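Search the help pages
Type a word or place

How long should I soak dried beans for a big pot of soup?

Iresha Majumder
I've offered to make soup for our street supper in August and it has grown a bit, as these things do. I'm now feeding up to 80 people, and I've only ever cooked beans for my own family of four. Do I soak them overnight, or is the quick boil method all right? I have white beans from the shop in Plamolcombe – lovely big ones, but they've been in my cupboard a while.

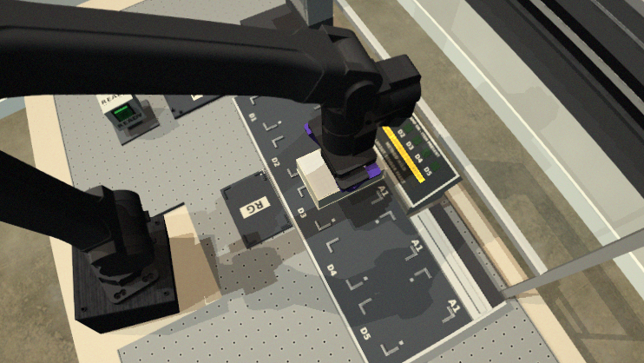

My mum always put salt in at the very end and swore by it, so I'd love to know if that matters too. Thanks so much, everyone!

Herrero
Overnight, love, every time. Cover them with plenty of cold water, as they swell up more than you'd think, and pop them in the fridge if the kitchen's warm. Older beans can be stubborn, so cook a small handful this week and see how they go. As for the salt, I put a good spoonful in the soaking water and have never had a tough bean from it, though my own mum would have had a word to say about that.
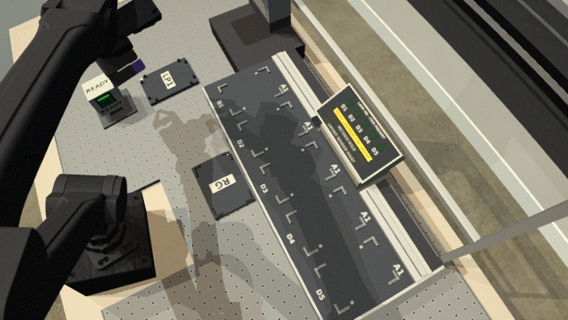 Muvuvell wonders whether all that soaking is worth the bother, having used tins for years with no complaints. Drain them, rinse them, in they go – 6 minutes and you're done.

Related
Freezing soup in flat bags
Borrowing a large stockpot
Swapping barley for rice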